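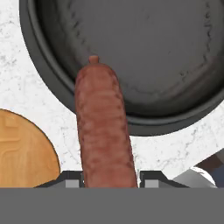
Saucisse à la verticale, rendu de synthèse.

Mardi, 9 h 40, par Idris Jenkins

Ticket 1255 : écart de TVA à l'export des écritures, dossier Brollalico
Statut : résolu

Symptôme. L'export mensuel de Vestareck vers Haluneo est rejeté au contrôle d'équilibre. Le journal de ventes de février présente un écart de 2 centimes entre le total débit et le total crédit. Le fichier est bien généré, mais Haluneo renvoie le code 601 et n'intègre aucune ligne.

Environnement. Poste du cabinet, profil collaborateur, dossier au régime réel normal. Même résultat avec le profil administrateur.

Vérifications
- Balance avant export : équilibrée dans Vestareck.
- Relance de l'export après déverrouillage de la période : même rejet.
- Export du journal d'achats seul : accepté.
- Export du journal de ventes du dossier Rutherford, même période : accepté.

Analyse. Deux factures de Brollalico comportent une remise de pied ventilée sur plusieurs taux. Vestareck arrondit la TVA par taux, le module d'export la recalcule ligne par ligne. Le compte 44571 est donc exporté avec un montant différent de celui du grand livre. Le dossier Rutherford n'utilise pas les remises de pied.

Correction. Paramètres du dossier, onglet Export, option « Recalcul de la TVA » décochée. Suppression du fichier en attente, puis nouvel export. Intégration acceptée par Haluneo à 11 h 15, journal équilibré, montant du 44571 conforme au grand livre.

Reste à faire. Contrôler l'option sur les autres dossiers avec remises de pied avant la prochaine déclaration. Demande transmise à l'éditeur pour que l'option soit décochée à la création d'un dossier.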